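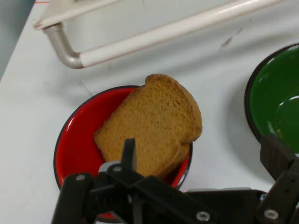

Most writing on home-built robot arms concerns the motors. Forum threads compare torque, backlash and encoder resolution for pages, and then the arm is demonstrated by moving a foam cube from one taped square to another. My view, after a year and a half of building one in a shared workshop, is that the cube is a poor test and that it steers amateur builders toward the wrong improvements. Bread and two bowls tell you more.

A cube has parallel faces and does not change shape when squeezed. Almost any closing force above the slip threshold will hold it. A slice of bread has one usable thickness, a crust that carries load and a crumb that does not. Grip it too gently and it rotates out of the fingers. Grip it too hard and the fingers meet in the middle. The working range between the two is narrow, and it moves as the slice dries out over an afternoon. A builder who tests with bread finds out early that finger position is a poor stand-in for finger force.

The bowl matters as much as the bread. On a flat table, a slice lies in one of two poses. In a shallow bowl smaller than the slice, it leans, with one corner down inside and another edge past the rim. The approach angle that works for one lean will push the rim on the next and slide the whole bowl. Waltraud Böttcher, who machines most of our brackets, argued for clamping the bowls down. I was against it and still am. A clamped bowl hides the contact error that the test is supposed to expose.

Our gripper, which we call Jiltow after a misprinted parts label, is black plastic and screws, with a wrist camera looking past the fingers. It is on its fourth linkage. The first three were attempts at stiffness, and stiffness was what the cube rewarded. The fourth has deliberate compliance in the fingers and is worse at cubes by any measure we have. We logged 2,113 grasp attempts on bread across both designs. In the last 200 with the stiff linkage, 40 ended with a torn slice. The compliant one tears far fewer, although it drops more, and a dropped slice can be picked up again.

There are fair objections. Riku Shimada points out that bread is not repeatable: two loaves from the same bakery differ, so a result from January cannot be compared closely with one from the summer. That is correct. If the purpose is to compare two controllers to within a few percent, use the cube, or a molded silicone part of known hardness. Few home builders are doing that. Most want to know whether the arm can handle things in a kitchen, and for that question the variation is part of the measurement.

The second objection is cost in time. Crumbs get into the linkage pivots, and ours needs to come apart for cleaning more often than I would like. The screws on the fingers have been replaced once already, the heads having worn from the driver. I would count this as information too. A mechanism that cannot be opened with one screwdriver is not suited to a shared bench, where the next person may need it in an hour.

My recommendation is modest. Keep the cube for calibration — it is good at that — and stop publishing it as evidence of anything else. Report the object, the container, the number of attempts and the number of damaged items. Leave the bowls free to slide. If the success rate falls by half when the foam is put away, publish the lower figure along with the finger geometry, so that someone else can start from it.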